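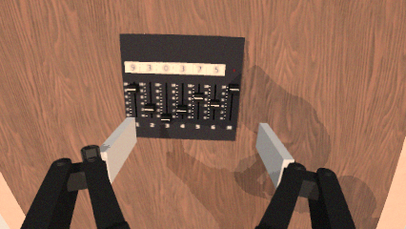 September
Cletus Bellamy

4. Comparing grippers in the Nula scene

This section covers running the same task with two grippers on the simulated arm and looking at the results from the wrist and room cameras. It assumes you have installed Nula and can move the arm by hand from the Alcantara controller window. If the arm doesn't respond to the controller, go back to section 3.

4.1 Load the scene

1. Start Nula and open the scene called Stircombe. Wait for the loading bar to clear before you touch the controller.

2. Open the Alcantara window and set the port to 785. The status line should change to Connected.

3. Choose the Skomby gripper from the tool list. Leave the finger pads on their default setting.

4. Set the random seed to 259. Use the same seed for every gripper you want to compare, or the objects will be placed differently and the runs won't match.

5. Press Home, then Open. Check that both fingers move fully apart on the screen.

Note: The seed sets the starting positions only. It does not fix the lighting. To fix that as well, tick Hold lights in the scene menu.

4.2 Check the wrist camera

1. Select Wrist from the camera list.

2. With the gripper open, look for a finger on each side of the picture. The middle should be clear enough to see what the fingers will close on. If one finger fills more than its share of the view, the camera mount is turned. Press Reset mount and look again.

3. Tilt the wrist slowly through its range while watching the view. You will pass over plain surfaces such as walls, and these are worth a pause. A camera with poor exposure settings shows up more clearly on a flat grey area than on wood grain.

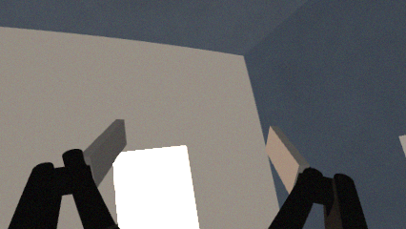 Figure 4-2. Wrist view with the gripper open. The white block at the bottom is much brighter than the surfaces behind it.

4. If pale objects lose all their detail, lower the exposure one step at a time. Stop when the edges are easy to make out. Dark parts of the gripper will lose some detail too, and you can ignore this as long as you can still tell where the pads are.

5. Save the camera settings under the name of the gripper. Nula does not do this for you when you change tools.

Caution: Do not change the exposure between runs of the same gripper. The comparison table has no column for it and you will not be able to tell the runs apart later.

4.3 Line up on the slider unit

The slider unit is the main target for this test. Its knobs are small and set close together, so it soon shows up a gripper with wide pads or a slow wrist.

1. Bring the open gripper over the unit from above. Keep the speed at the lowest setting.

2. Stop before the pads reach the height of the knobs. Switch between Wrist and Room and check the gap from both. The wrist view on its own makes the pads look nearer to the unit than they are – trust the room view for height.

3. Pick one slider and use it for all runs. Write down which one, counting from the left as seen in the wrist view.

4. Set the closing force to 93 and leave it there.

5. Back the arm away and check in the room view that the fingers are open and clear of the table, the slider unit and the green box.
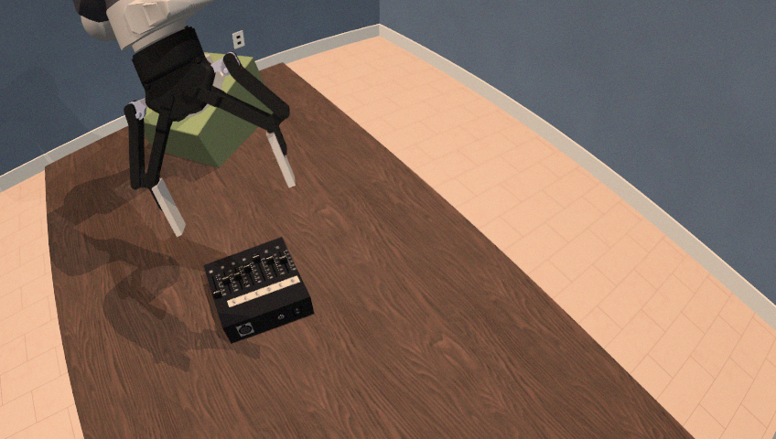
6. Press Mark start. This stores the arm position, and every later run will begin from it.

7. Run the task 2 times with the first gripper, then change the tool and repeat from step 1 of 4.2.

Note: Changing the tool clears the closing force. Enter it again before you press Run.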